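4.3 Checking the drawer positions

Carry out this check after any move of the cabinet or the arm base. Keep clear of the arm while it is powered.

1. Set the arm speed to 20 per cent.
2. Jog the open gripper to the end of the lower drawer front.
3. Save the point as LOWER_OPEN.

Note: drawer travel differs between cabinets – do not copy points from another cell.
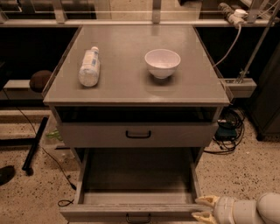 4. Close the drawer in steps of 30 mm, saving a point at each stop.
5. Run the full path at low speed. If the drawer binds, stop and repeat from step 2.

CAUTION: Do not push on the drawer front with the fingers closed.

Repeat the check every 200 cycles and enter the result in the Hallia cell log. Changes to saved points must be approved by Mareike Wiegand, Culville.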